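Tuesday, evening

Dye bench again, and I am writing this up while the kettle cools because if I leave it until morning I will remember only the nice parts. Second week on the walnut hulls. I split the wool into two lots, the Jelberg fleece we washed last month and the softer Amadi yarn, and mordanted both with alum the way Tamunoemi showed me, with a good long soak and no poking at it (I poked at it twice, sorry).

The recipe calls for 1,000 g of wet wool to a pot. Mine came to 976 g once I had squeezed it out, and I didn't bother making up the difference, so whoever repeats this should know the bath was a touch strong for the weight. Hulls had been sitting in rainwater for 9 days in the covered bucket. They smell like an old cellar, and I have grown rather fond of it, though I understand that feeling is not shared at home.

Brought the pot up slowly, held it just under a simmer for an hour, then turned it off and let everything sit. The Jelberg took the color fast, a deep toffee at the tips and lighter near the cut ends, so I suspect there was still grease in it. The Amadi is more even and a good deal paler. I had hoped for the opposite! Left both in overnight, 24 hours all told from lighting the burner to lifting the skeins, and the second one did catch up somewhat.

Note for the shelf: the Trokus scale drifts when it sits near the burner. Move it to the far counter and zero it every time. Also, paper cups are fine for measuring out dry alum, but toss each one when you're done with it, please, and never put one back on the stack.
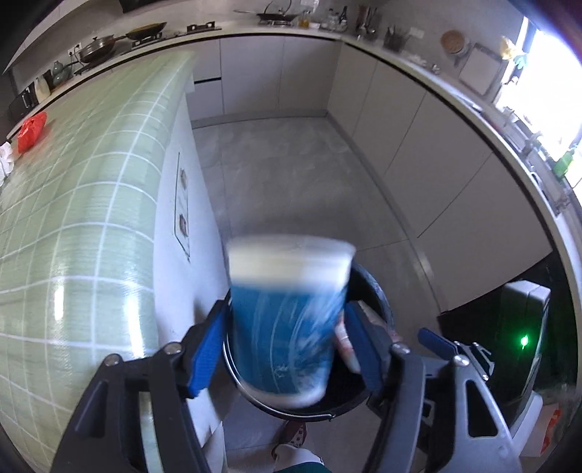 Salamatu Omoregie read the pages up to here and wrote in the margin that the pale skeins want an iron dip, very weak, a minute at most, and that she would wash the Jelberg over again before blaming the hulls. She also thinks a longer soak in plain water first would even out those tips.

I will try the iron on one small skein and keep the rest as they are for comparison. Still to do: label the jars, strain the leftover bath into the big crock, and ask Tamunoemi if there is any alum left in the Zakance tin or if I need to order more.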